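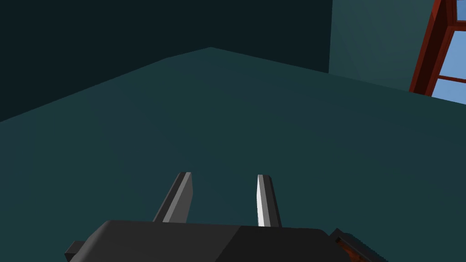 About Drosgate

Posted February by Serpil Gündoğdu, Office and Technical Services

Drosgate inspects, tests and repairs commercial kitchen exhaust systems. Our work covers canopies, grease filters, ductwork, fans, fire dampers and discharge points. We are based in Moltberg and work for restaurants, hospitals, aged care homes, schools and the managers of shared food courts.

The business was started by Güven Sarıgül and Cengiz Karaca, who had both worked as sheet metal tradesmen on new fit-outs. Most of their early jobs were repairs to leaking duct joints above ceilings. Inspection work followed when building managers began asking for a written record of the condition of each duct run. We now employ 16 people, most of them trade qualified, and hold service agreements for 130 sites.

What we do

A standard inspection begins at the canopy and finishes at the discharge. The technician removes and checks the filters, opens each access panel, measures the depth of grease deposits at set points and records the condition of the seals. Airflow is measured across the filter face with the cooking equipment switched off, then again at the duct traverse where test holes have been provided. Fan belts, bearings and isolators are checked on the roof. Access to the roof has to be arranged by the site before we arrive.

Duct cleaning is carried out by hand scraping and by rotary brush, depending on the size and shape of the run. Horizontal runs with no access panels can't be cleaned properly. We will quote to cut in new panels – usually one at each change of direction – and will note on the report any length that could not be reached.

Repairs are made in our own workshop where the part can be removed. Filters, drip trays, transitions and short duct lengths are measured on site and fabricated to match. Stainless steel and galvanised sheet are kept in stock. Aluminium filters are bought in.

Reports

Each visit produces a report with a site drawing, a table of readings and a list of defects in three grades. Grade one defects are phoned through to the site contact on the same day. Reports are kept for the life of the agreement and can be supplied to an insurer or certifier at the client's written request. We do not issue fire safety statements.

Some older sites still use the Zustis numbering for duct sections, which we inherited when we took over the service agreements of Dönmez, a smaller contractor in the same area. The two numbering systems don't line up. Conversion to our own format is complete at 47 of the 56 sites concerned, and the remainder will be changed over at their next full inspection.

People

Güven Sarıgül manages the workshop and approves all fabrication drawings. Cengiz Karaca is responsible for site work and technician training. Zerrin Başaran prepares quotations and schedules night work, and İlker Çetinkaya checks airflow readings and calibrates the instruments. Serpil Gündoğdu looks after reports and client records.

Hours

The office is open from 7.30 am to 4 pm. Cleaning is normally done after the kitchen closes, with the first crew on site from 10 pm. Cooking surfaces must be cool and cleared before work starts.

Last updated: February

Contact Drosgate, Moltberg | © Drosgate | Back to top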